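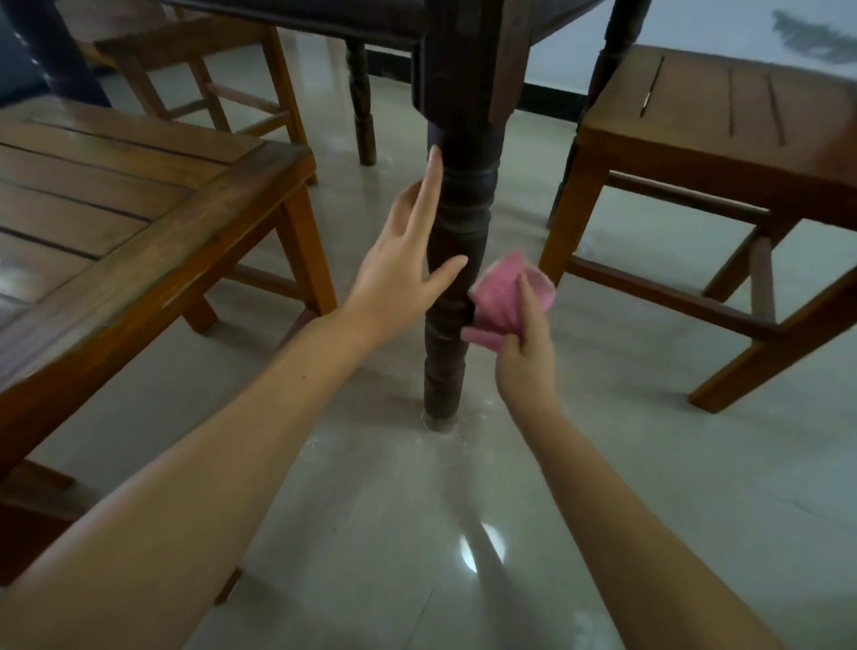

Vamow Rundine electric ball pump: review

The Rundine is a battery pump for soccer balls with a preset cutoff. I used it from April through the end of the spring league, mostly on size 5 match balls.

Setup is simple. Screw in the needle, set the target with the two side buttons, wet the needle and insert it. The pump reads the ball first, then runs until it reaches the target. From flat to 8 psi took roughly 80 seconds. A top-up before kickoff is much shorter.

Against my hand gauge the readout was slightly high on every ball, so I set the target a notch up. The error was consistent, which makes it easy to correct. 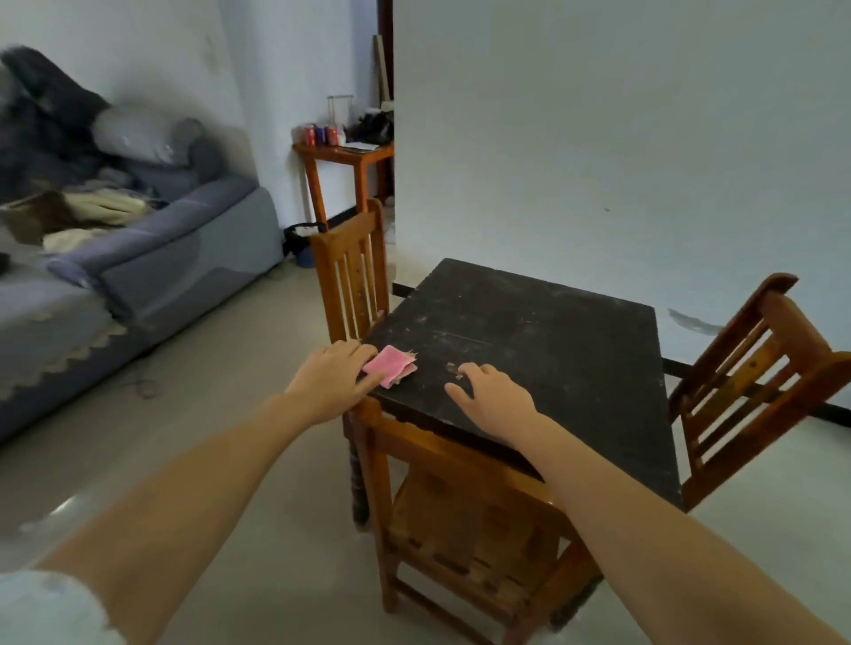 Pink cloth on the dark table, with slatted chairs around it.

One charge filled 18 balls from flat before the low-battery light came on. The motor housing gets warm after several in a row and the manual asks for a rest between sets. Noise is high for indoor use.

The needle is the weak part. The supplied one bent at the thread in the second week. A standard Caker needle fits and has held up since. There is no deflate function, so overfilled balls have to be bled by hand.

Rating: 8 out of 10. Buy spare needles with it.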